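Jobs & Calls > Paid Participation > Household
Reading time: 4 min

Wanted: people who do laundry, and have opinions about it

Tiden is a small outfit that writes instructions for domestic appliances. If you have ever opened a manual, looked at one page and put it back in the drawer with the dead batteries, you have met our competition. We are looking for 11 participants to spend a session in our laundry room at the Radarberg building, loading and unloading a washing machine while one of us takes notes and tries not to make faces.

The machine is a white front loader with a steel drum and a door that swings out to the left. Its labels are in Chinese. You do not need to read Chinese. In fact we would like a few people who do and a few who don't, as the whole study is about what people do with a machine before they have read a word of it.
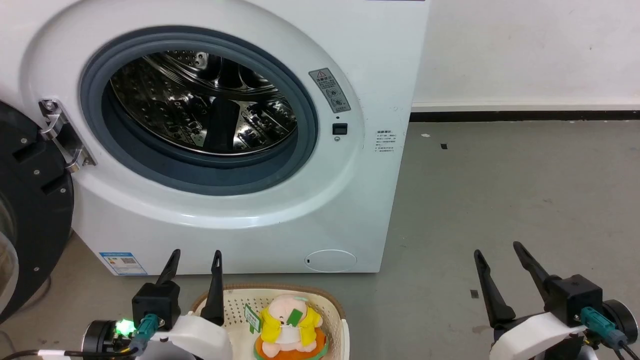 What you will do

A session lasts 33 minutes plus coffee. You will be given a basket of things that need washing and asked to get on with it. The basket holds the usual shirts and towels, and also a few items that people argue about: a bath mat, one bra, a plush toy. You decide what goes in together, what goes in a bag and what gets quietly returned to the basket. Then we ask you why. "My mother did it that way" is a perfectly good answer and we have a code for it.

After that comes the rubber seal. We want to know who wipes it, who has heard that you should wipe it, and who is learning at this moment that it can be wiped. Please be truthful. Archana Prajapati, who runs the sessions, has seen the inside of a great many door seals and is past being shocked.

There is no spin cycle to sit through. Nothing gets switched on during your session, so if you were hoping to get your own sheets done for free, we admire the thinking but no.
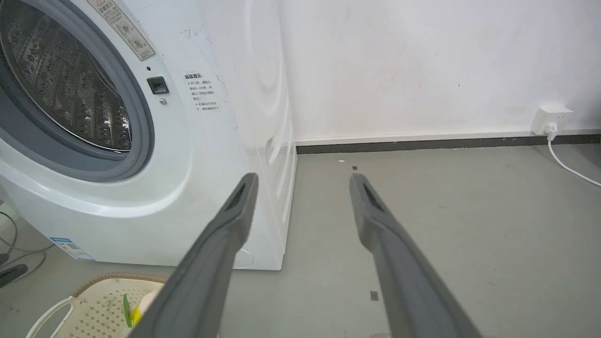 The washer, with its notice on the front and the basket beside it.

Who we are looking for

– Adults who do at least one load a week, for themselves or for a household that has stopped noticing.
– People comfortable with crouching or kneeling. The door is low and the basket is on the floor. If that's a problem, tell us and we'll find you a stool or raise the basket.
– A mix of top-loader and front-loader people. We have plenty of front-loader people already, and they have all said the same thing about top loaders.
– Anyone who has ever washed a stuffed animal under pressure from its owner. You will be moved up the list.

We can't take people who work for an appliance maker or a detergent company, or who have done a session for our sister study at Grornell since May. You know too much.

What you get

You get $33, paid at the end of the session, plus bus fare if you bring the ticket. There is also a mesh laundry bag, which we ordered in a quantity of 1000 owing to a misunderstanding with Jacobs, our supplier. Take two.

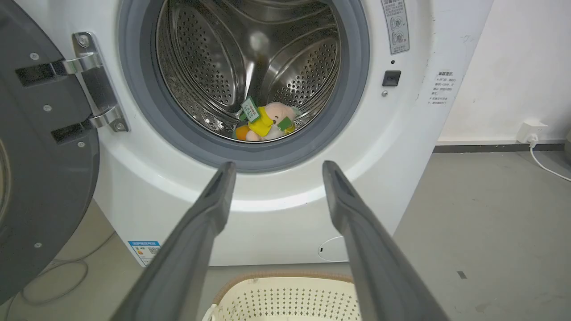
Do soft toys have to go in a mesh bag?
It depends on the toy. Anything with loose ribbon, glued-on eyes or a seam that is starting to go is better off in a bag on a gentle cycle. A sturdy one with stitched features will usually manage without, as long as the care tag says it can be machine washed.

Can I bring my kid?
One child per participant is fine, and there are crayons. Children may not climb into the drum, however persuasive they are.

Will I be recorded?
Only in writing. We note what you pick up, the order you do it in and anything you say out loud, swearing included. Your name is kept apart from the notes.

How to apply

Write to Archana Prajapati at Tiden with your first name, the kind of washer you have at home and one sentence on the worst thing you have ever found in it. Coins don't count, everybody has coins. Applications close on 4 Jun 2018, and we will answer all of them, including the ones about socks. Sessions run 4 to a day, mornings and afternoons, and you can pick your slot once you've been accepted.

© Tiden | Contact | Back to top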